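Kassa Hand-Held Gripper, Pair
Replacement finger pads and pivot hardware included with every pair shipped after 2022-02-06

If you have come to this page because your gripper let go of something it should have held, welcome, and please read the whole thing before you order parts. We would rather save you the postage!

The Kassa is our two-handed set for fabric work: folding, stacking, turning over, tucking in. You squeeze, the fingers close in parallel, and the textured pads do the holding. It has been a good seller for us and we're fond of it, but the first batch had a fault and we want to tell you plainly what it was.

What went wrong
On 44 pairs from the first run, the pivot pins in the finger linkage could creep outward with use. The early sign is small, a slight wobble in one finger that you feel more than see. Later the two pads stop meeting squarely, so thin cloth slips out at one corner, and in 3 of the returned units a pin had come far enough out to snag the fabric. Pravesh Mokoena on our bench found the cause, a retaining clip cut a hair too shallow, and he spent most of March opening and closing grippers until he was satisfied with the new one (we could all hear the clicking from the front office).

Denim is what brings it on soonest. A folded pair of jeans is thick and heavy at the waistband and thin at the leg, so the fingers get pushed apart unevenly each time you lift. Elastic waists are the worst for this, with all those gathers bunched up between the pads. Towels and T-shirts are much kinder.

Check yours
Open the jaw fully and press each pin head with your thumb. It should sit flush and should not turn. Then close the jaw on a sheet of paper and tug. If the paper swings toward one side, stop using that gripper. Please don't tap the pin back in with a hammer. Leszek Chmielewska, who handles our repairs, has seen several cracked arms that way.

Getting it fixed
The Wusix clip kit is free for any first-run pair. Write to the Grultamgate workshop with your serial number and allow 14 days. The kit fits both hands. Pads are sold separately and are rated for 400 closings an hour, which is a lot of laundry, and the Flanine storage case fits the repaired grippers exactly as before.
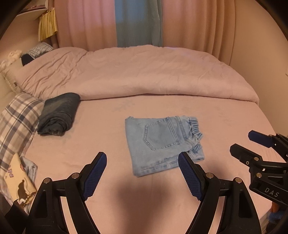

Photo: Kassa product team, Grultamgate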